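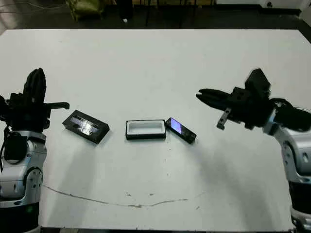 Small stuff on the desk: trays, cases, what goes where?

Home > Around the House > Desks and Storage

ktondeleo
October 11, 2018
Trying to keep my white table clear for once. Whats left out is three things, black case with the see-through shiny lid, the little open tray (black rim, white inside) and the phone. All in a row more or less across the middle. Want to get it down to one spot. Does the phone go IN the tray or next to it? Partner says in. I say it'll get scratched and I'll never hear it. Opinions pls.

prairie_lou
In. Thats what a tray is for.

metwally_m
Next to. Trays are for keys and coins, and keys and coins wreck phones. I had a Ramer phone for 12 weeks before the screen looked like a skating rink.

prairie_lou
So don't put keys in it?? One tray one job.

gaswood77
Bigger question is why the case is way over on the other side of the tray. Put phone in tray, case behind it, done. Takes up a corner of the table instead of the whole middle.

ktondeleo
Case is on an angle too, drives me nuts looking at it now. Will it mark the table do you think? White top shows everything.

gaswood77
Stick felt dots on the bottom. Dollar store, pack of 100, you'll use 7 and lose the rest in a drawer.

Tainá Amaral
Hi all, don't post much. I did the felt dots on a white table and they collect grey fluff round the edges, then the fluff smears. Thin cork is better. Cut it a bit smaller than the case so you don't see it. Also wipe the white inside of the tray with a damp cloth and a bit of bicarb or it goes yellowish over time, mine did by June.

metwally_m
Bicarb will dull a glossy lid though so keep it off the case!! Just a glasses cloth for that.

Tainá Amaral
Yes sorry, tray only. Should of said.

northshore_dee
Dissenting vote. Leave them spread out. You can see each thing, you can grab each thing. Soon as you cluster stuff in one corner it becomes a pile, then theres mail on it, then a mug. Ask me about my hallway.

prairie_lou
Thats a mail problem not a tray problem

northshore_dee
Its ALWAYS a mail problem

gaswood77
Not convinced. Three things spread across the middle means you move three things every time you want to use the table. Corner pile you move none.

ktondeleo
Fair. I do eat there. Ok what about clear lid cases generally, keep or swap for something solid? I like seeing whats in it but the light bounces off the top and half the time I can't see in anyway.

metwally_m
Keep. Turn it so the window isn't facing your lamp.

Tainá Amaral
Or label the short end. Small bit of masking tape, pencil, easy to change.

prairie_lou
Labels on one case? bit much

Tainá Amaral
It starts as one :)

ktondeleo
Right. Going with case and tray in the back corner, cork under the case, phone beside the tray face up, not in it. Partner has been informed and is not pleased. Will try it for a couple weeks.

prairie_lou
Booo. In the tray.

northshore_dee
Post again when the mail shows up

gaswood77
Line the tray with a scrap of felt and you both win. Colour doesn't matter, just cut it with proper scissors, kitchen ones chew the edge.

ktondeleo
Oh thats good. Have some green felt left from a costume. Will measure tonite.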